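Mug Library Opens at Tavudberg Community Kitchen

November 2018

The community kitchen at Tavudberg has stopped buying paper cups. Starting this month, anyone who comes in for coffee, soup or the evening classes can borrow a ceramic mug from the new shelf by the door and return it to the gray bins at the end of the counter.

The kitchen has 500 mugs to lend. Most were given by households in the Grenia neighborhood during a collection drive in the fall, and the rest came from the Serard pottery studio, which cleared out its stockroom before moving to a smaller building. Donors were asked for mugs that hold at least 12 ounces and have a handle large enough for an adult hand.
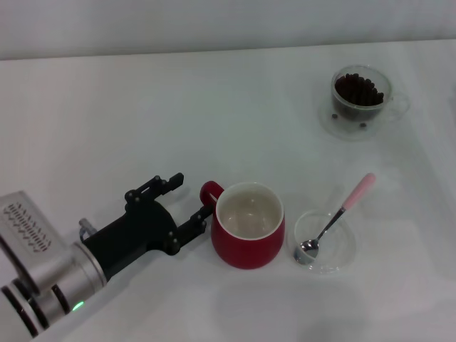
Mugs of every kind were turned in, and the kitchen did not try to match them. Each one was washed, checked for chips and set on a table to be looked over before it went on the shelf. Plain ones in a single strong color, like the red mug with the pale inside, are going to the soup line. A light glaze on the inside makes it easier for the dishwashing crew to spot coffee stains and leftover soup. Mugs with printed pictures or writing are kept for the classes, where people like to pick one and stick with it for the evening. Anything with a crack in the handle was set aside for the garden group, which uses old mugs as seedling pots.

Borrowing is free for anyone drinking on the premises. People who want to take a mug out of the building leave a deposit of $2, which is paid back when the mug is returned. There is no time limit, but the kitchen asks that mugs come back before the end of the month so that the shelf does not run low.

The Phùng bakery next door has agreed to take part as well. Customers who buy coffee there can use a kitchen mug and leave it at either counter. The bakery will bring its used mugs over at closing time, and they will be washed with the evening load.

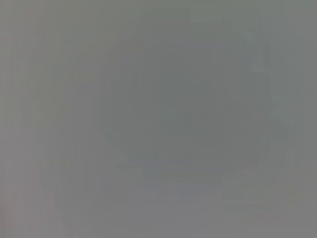
Washing was the main concern when the plan was first discussed last winter. The old dishwasher could not keep up with a full lunch crowd, and mugs left to drain on towels took up most of the counter. A used commercial machine was installed over the summer, along with wire racks that hold 20 mugs each. The racks slide directly from the machine onto the shelf, so the mugs do not have to be handled again before they are borrowed.

Paper cups will stay in the storeroom for outdoor events and for days when the machine is being serviced. Lids are no longer stocked.

The kitchen is still accepting mugs, but only plain ceramic ones without metal trim. Glass cups, travel mugs and saucers cannot be used. Donations can be left at the side entrance during lunch hours. Please wrap them in newspaper and do not leave boxes outside after closing.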